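Careers > Operations > Equipment Planning

Equipment Planning Coordinator, Robotic Handling (Pliltdale)

Wuvberg is hiring an equipment planning coordinator for its handling site in Pliltdale. The position is full time and on site, with pay set by experience. It reports to Agnes Skjelbred, who runs operations at Pliltdale and our smaller site at Furnival.

The site has 2 robot arms in use now. The approved plan takes that to 6, and the coordinator will own the purchasing side of the plan from first quote to final invoice. We need someone who can keep a budget straight, read a quote line by line and call a supplier back when a line doesn't make sense. You don't have to be an engineer. The engineers will tell you what reach and payload they need, and you will work out what it costs, when it can get here and what has to be ready before it does.

What you will do

Keep the equipment list current. It stands at 157 lines, from complete arms down to cables and spare fingertips, and each line carries a supplier, a lead time and a replacement price. Some of those prices are old and will need to be checked in your first month.

Build the yearly equipment budget with Ryan Whitlock in finance. The first draft is due in March. You will split it between purchase, installation, spares and service, and you will have to defend the spares figure.

Collect and compare quotes for arms, grippers, wrist cameras, stands and guarding. We buy outright in most cases, but we have leased before and would do so again if the numbers are better. Expect to lay both out on one page.

Plan deliveries around floor work. Power drops and floor anchors have to be in before an arm arrives — we have paid for storage when they weren't, and would like to stop.

Track wear parts. Gripper fingers are the main one. You will get usage records from the floor team and turn them into a reorder schedule.
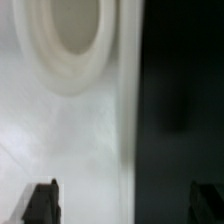

You will also spend part of each week on the floor with the operators. Purchase requests come in as a sentence or two, and it is much easier to price a gripper change after watching the job it is meant for. Safety shoes are required and we pay for them.

What we are looking for

At least two years in purchasing, production planning or equipment budgeting. Solid spreadsheet skills. Clear written English, as most supplier contact is by email. Experience with capital requests is a plus, and so is any time spent around automated equipment. We use a purchasing system called Lorine. You won't have seen it before, and we will train you on it.

The usual shift starts at 7:30 a.m. There is occasional travel to Furnival and to supplier demonstrations, with mileage paid.

How to apply

Send a resume and a short note to Agnes Skjelbred through the careers page. In the note, describe one equipment purchase you planned or helped plan, what it was budgeted at and what it ended up costing. A purchase that ran over is fine — tell us why it did. Interviews are held at Pliltdale and include a walk through the floor and a short exercise comparing two quotes.

Filed under: Open Positions, Purchasing and Planning

Related openings
Robot Operator, Second Shift (Pliltdale)
Maintenance Technician (Furnival)
Accounts Payable Clerk, Part Time
Receiving Lead (Pliltdale)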